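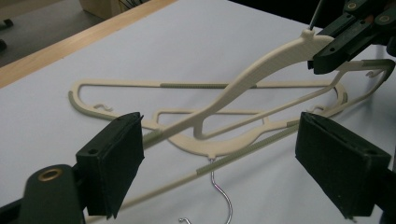
Hanger handling at the Grostora sorting bench in Dolbridge. A beige plastic hanger is held above a second one lying flat on the table.

Fudero publishes setup and maintenance procedure for two-gripper hanger cell

DOLBRIDGE, September - Fudero, a builder of small handling cells for garment logistics, has released the full setup and maintenance procedure for the hanger sorting cell it operates with Grostora at the Dolbridge returns site. The procedure covers finger pad alignment, bushing inspection, table leveling, grip force settings and recovery after a dropped or tangled hanger. It replaces the commissioning notes that were supplied with the cell and is available to all sites running the same gripper type.

The cell separates used plastic hangers that arrive mixed in totes, presents them one at a time and places them on a rail for reuse. Two grippers work over a white table. The first takes a hanger near the hook and raises one end. The second closes on the lower part of the hanger once the first has cleared it from whatever is lying underneath. Most faults recorded at Dolbridge occur between those two steps.

"A hanger is a poor part to pick," said Zorica Kneževič, who leads cell engineering at Fudero. "It is open in the middle, the hook swivels, and two of them on a table will find a way to link. The mechanical setup has to be right before anyone changes the program. We had sites editing waypoints to make up for a pad that was sitting crooked."

Finger pads

The procedure begins with the finger pads. Each gripper carries two flat black pads, fixed through small holes near one end. Pads are changed in pairs. A new pad may not be run against a worn one, even where the worn pad is still within its limit, as the pair will then close off center and turn the hanger in the grip.

Pads are inspected after every 1000 picks. The technician wipes both faces with a dry lint-free cloth, closes the gripper by hand on a paper strip and pulls the strip at the top, middle and bottom of the pad. Resistance should feel the same at all three points. If the strip slides out at one end, the fixing screws are loosened, the gripper is closed on the setting block and the screws are tightened again in alternate order. The test is then repeated. A pad that fails twice is scrapped.

Light polishing of the pad face is acceptable. Grooves that can be felt with a fingernail are not. Grooves form where the pad meets the thin edge of the hanger bar, and a hanger that drops into an old groove will be held at the angle of the groove. Sites are asked not to sand the faces. Sanding removes the marks and also removes flatness, and the cell has no means of detecting the second.

Bushings

The gripper linkages turn in brass bushings pressed into the body and plates. These are checked for play with the drive disengaged. The technician holds the gripper body with one hand, moves the finger sideways with the other and reads the movement at the pad tip with a dial gauge. The limit value is given in the data sheet for each gripper version and is not repeated in the procedure, to avoid the two documents drifting apart.

No oil is to be applied. The earlier commissioning notes allowed one drop of light oil per bushing, and that line has been withdrawn. Oil picked up textile lint from the hangers and carried it into the bore. On one gripper stripped down at Dolbridge, the lint had packed hard enough to slow the closing stroke while leaving the play reading within limits. Bushings are now cleaned with a dry swab and, where a bore is found scored, the linkage is exchanged as a complete assembly.

"You could see it in the cycle log before you could feel it by hand," said Mulugeta Woldemariam, maintenance lead for Grostora at Dolbridge. "The closing time crept up over several shifts. We added closing time to the daily sheet after that. It takes a minute to read off and it has caught two more."

Table height and surface

The table is set level in both directions and its height is taught to the controller at four corner points and one center point. The center point was added in this release. With corner points only, a slight sag in the top went unrecorded, and the fingertips stopped short of hangers lying in the middle of the table.

The surface must be matte and pale. Beige hangers on a white table give limited contrast, and the procedure includes a lighting check for that combination: with the lamps at their working level, the soft shadow of a raised hanger should be visible on the table without a hard edge. A hard edge is read by the vision software as a second hanger bar. Where this happens the diffuser is to be checked first. Exposure settings are left alone until the diffuser has been ruled out.

The table is cleared at the start of each shift. Loose wire hooks and broken molding tabs are removed by hand, since both can lift with a good hanger and pass to the rail.

Grip force and grip position

Grip force is set per hanger family. The value stored for plain molded hangers is 51 percent of the rated force of the drive. Hangers with green rubberized strips on the bars use the same value, with a slower final approach. The strips hold well but they compress, and at full approach speed the controller reported contact early and stopped the fingers before the bar was clamped.

The first gripper takes the hanger on the plastic, close to the base of the wire hook. It must not close on the wire. Wire hooks turn in their seats, and a hanger held by the hook will swing when raised. The second gripper then waits with its fingers open until the raised hanger is at the handover angle. Its pads should stand clear on both sides of the bar before it closes. If either pad touches early, the handover point is taught again from the first position, with the hanger in place and the cell in manual mode at reduced speed.

Linked hangers

The largest section of the procedure deals with hangers that lift together. The notches molded into the shoulders catch on neighboring bars, and a hook can pass through the opening of the hanger below. Two weight checks are made during the lift, one just after the hanger leaves the table and one at the handover angle. If either check reads high, the first gripper lowers the hanger to the table, opens, moves aside and takes it again from the opposite side of the hook.

Three attempts are allowed. After the third, the cell stops, lights the amber lamp and waits for an operator. Operators are instructed to separate the hangers on the table and not to pull a hanger out of closed fingers. The manual release is on the side of the gripper body and must be pressed fully in before the part is moved.

Kjell Wikström, who wrote the recovery section, said the retry limit was settled by test. "We ran a batch of 598 deliberately tangled pairs. If the third attempt did not free the hanger, the fourth almost never did, and by then we were bending hooks. Stopping early costs an operator a few seconds. A bent hook jams the rail and costs a good deal more."

Cables

Cables to the upper equipment are to hang clear of the working area with the arms at full reach in both directions. The check is made at slow speed with a person standing at the stop button. Cable ties are replaced when they are moved and are not reused. Connectors are marked with the position number and the date fitted, in paint pen, as printed labels came away during cleaning.

Daily and periodic work

The daily sheet has six lines: table cleared, pads wiped, closing time logged for both grippers, lamps at working level, cables clear, stop button tested. It is completed before the first tote is loaded. After every pad change the cell runs 100 hangers at reduced speed with an operator present, and the count of retries is written on the sheet. A site that records more than four retries in this run is to repeat the pad alignment before returning to full speed.

Spare parts are stocked by Bonsu, which supplies the pads as matched pairs in sealed bags. Screws are included and are to be used once. Wálter Lozano of Bonsu said that pads returned for inspection should be sent unwashed, with the gripper number written on the bag. "The lint on the face shows which end was carrying the load. If it has been cleaned off we are left measuring rubber dust."

Known limits

The procedure does not cover wooden hangers, hangers with clips or hangers still carrying garments. Trials with clip hangers have been run at Dolbridge by Birger Ekström and will be reported separately. Sites with a single-gripper version of the cell can use the pad, bushing and table sections as written. The handover and linked hanger sections do not apply to that version.

Availability

The procedure is issued as a printed binder with each cell and as a file through the Fudero service desk. Existing sites will receive the binder with their next pad delivery. Commissioning notes already on site should be taken out of use when it arrives, in particular the page on bushing lubrication. A blank daily sheet is bound in at the back for copying.

Press contact: Fudero, Dolbridge office. Technical questions should be addressed to the service desk, with the gripper number and the last closing time readings included.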